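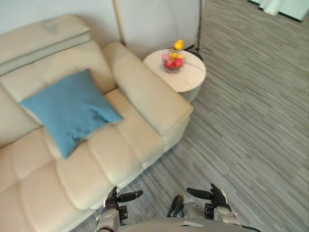
**fennelgate** wrote:
I don't buy the $900 figure for a set like that, leather or no leather. My bet is "leather" means the parts you sit on and vinyl everywhere else. Did they give you anything in writing?

---

**lowshelf** (original poster) wrote:
It's on the tag as "leather match," and I'll admit I didn't know what that meant until I got home and looked it up. So yes, probably vinyl on the back and sides. The model is the Trnka, with the chaise. I've had it 39 days.

My question was about care, though. The store in Clinesden wants me to take their Wiltness protection plan, which is a kit with a bottle of cleaner, a bottle of cream and some cloths. They say cream leather will yellow without it. I have 60 days from delivery to sign up. Does anybody have one of these plans and has it ever paid for anything?

---

**oxbow_ed** wrote:
I had one on a sectional. Filed once, for a seam that opened up on the seat. Denied. They said seams were the maker's problem, and the maker said I was past the year. Keep your money.

The cream-colored ones show blue jean dye on the seat long before they show yellow. Does the plan cover dye transfer? Read that page first.

---

**marrowbone** wrote:
I'll disagree with Ed a little. Mine paid for a pen mark. A guy came out, worked on it for an hour and you can't find the spot now. One claim in 36 months, but that one visit would have cost me more than the plan did.

What color is the throw pillow in real life, lowshelf? It looks teal on my screen. If it's a cheap dyed cover, I'd rub a damp white cloth on the back of it before leaving it against pale leather all summer. I had a navy one that left a shadow in the corner of a loveseat. Never came out.

---

**fennelgate** wrote:
People always say this about pillows, and I have yet to see a picture of the damage. Jeans, sure. You sit in jeans with your whole weight and slide around. A pillow just leans there.

---

**marrowbone** wrote:
I threw the loveseat out, so no picture. Believe it or don't. The cloth test takes a minute.

---

**lowshelf** wrote:
Teal, yes. I did the cloth thing just now with the back of the cover and a wet paper towel. Nothing on the towel. I'm leaving it where it is.

Ed, I found the page. "Dye transfer from apparel" is listed under what they DON'T cover. Pen is covered, nail polish is covered, "accumulated soiling" is not. So the two things most likely to happen to a cream sofa are both out.

---

**oxbow_ed** wrote:
There's your answer.

---

**tallowmere** wrote:
I want to push back on the kit too. Cleaner and cream sounds nice, but most leather on couches at this price has a clear coat over the color. Cream sits on top of the coat and gets greasy. I wipe mine with a damp cloth and dry it right after. For something sticky I use Trukurent soap, a few drops in a bowl of water. Don't scrub at the stitching. On those puffy tufted ones the crumbs go down into the seams, so use the soft brush on the vacuum before you get anything wet, or you make paste.

---

**fennelgate** wrote:
Agree on the cream. Don't agree on any soap until somebody shows me the label says it's okay for leather. Most of them say "safe on most surfaces" and leave it there.

---

**tallowmere** wrote:
The label does say leather. It also says test a hidden spot, like every label ever printed. I've used it on mine with no trouble, but mine's brown.

---

**hatchcover** wrote:
Different subject, but is that side table real marble? I've been looking for a round one with a pale base and everything I find in stores is a printed top. Also, I wouldn't keep fruit that close to the arm of the sofa. Bananas, berries, anything that goes soft.

---

**lowshelf** wrote:
No idea on the marble. It was sold as "marble look," so take that how you like after my leather story. It's apples on the front side of the bowl. I'm not going to move the fruit.

---

**hatchcover** wrote:
"Marble look" is printed. Still a decent size for a lamp, I guess. Did you get it from the same store?

---

**lowshelf** wrote:
Same store. I'm skipping the plan. I'll get the soft brush and try the damp cloth, and I'll test the soap on the underside of the chaise before it goes anywhere else. If it lifts the color, I'll post it.

---

**fennelgate** wrote:
Please do. And test the back panel separately if that part's vinyl, it won't tell you anything about the seat.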